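Knowledge Base > Robotics > End-of-Arm Tools > Hand-Held Grippers

Print this page | E-mail this article

Bevero hand-held gripper

The Bevero hand-held gripper is a two-finger tool with a wrist camera, used to record how a person picks up and moves small objects. It was developed in Miltberg and is maintained in several workshops, of which the one in Pernville keeps the most complete service notes. This article treats the setting up, the daily care and the common repairs of the tool. The software is described in a separate article.

Construction

The tool consists of a handle, a camera mount and a pair of black fingers joined to a linkage. Each finger carries a textured pad on its inner face. The linkage turns on pivot screws, and these screws are the parts which demand the most attention during service. The camera looks forward between the fingers, so both finger tips and the work surface should be visible in every recording.

Setting up

Before the first recording of the day the fingers are opened to their full width and closed again slowly. The movement should be even on both sides. If one finger arrives before the other, the linkage is adjusted at the hinge and the test is repeated. In the Pernville notes this test is always made over the real work surface, with the objects already laid out, so that the operator can judge the opening against the things that will be grasped.
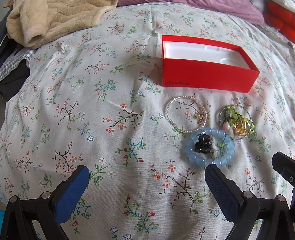

A soft surface is more difficult than a table. On a bed or a cushion the objects sink a little, and the finger tips can catch in the fabric before they reach the object. The usual advice is to approach at a flat angle and to keep the tips slightly above the cloth until the last moment. Patterned fabric does not disturb the mechanical part of the work, but it can make the edges of small items harder to find in the recording, and for this the exposure should be fixed before starting.

The focus is set on an object at grasping distance and then locked. Printed lettering on a box is a convenient target, as it is easy to see when it becomes sharp.

Care of the pads

Pads are wiped with a dry cloth after each session. Fibers from blankets and knitted goods collect in the texture and reduce the grip, especially on smooth beads and glossy plastic. Solvents should be avoided, because they attack the glue. A pad is replaced when its texture can no longer be felt with the fingernail, or when a corner begins to lift. Both pads are replaced together. The spare pad set has the order number 1329 and the pivot screw set the number 2734.

Beaded bracelets, chains and similar items deserve special care. Thin strands may enter the gap between the pad and the finger, and pulling them out by force can damage both. The finger should be opened fully and the strand lifted out by hand.

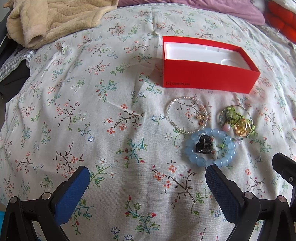 Repair of the linkage

Play in the fingers is the most frequent fault. It is felt as a small click when the direction of movement changes. The screws are tightened in turn, a quarter of a turn each, until the click is gone and the fingers still move freely. A screw that loosens again within three sessions is taken out, cleaned and fixed with a weak thread locker. Strong thread locker must not be used, for it makes later removal almost impossible.

A bent finger is not straightened but exchanged. After the exchange the opening test is made once more, and the camera view is compared with an older recording. The work takes about 4 hours, including the drying time of the glue.

History

The first service notes were written for the Fung mount, an earlier camera bracket that was clamped to the handle. It was given up in October of its second year, when the present screwed bracket was introduced. Some older tools still have the clamp marks.

Filed under: Grippers, Maintenance, Wrist cameras
Last revised 2020-05-21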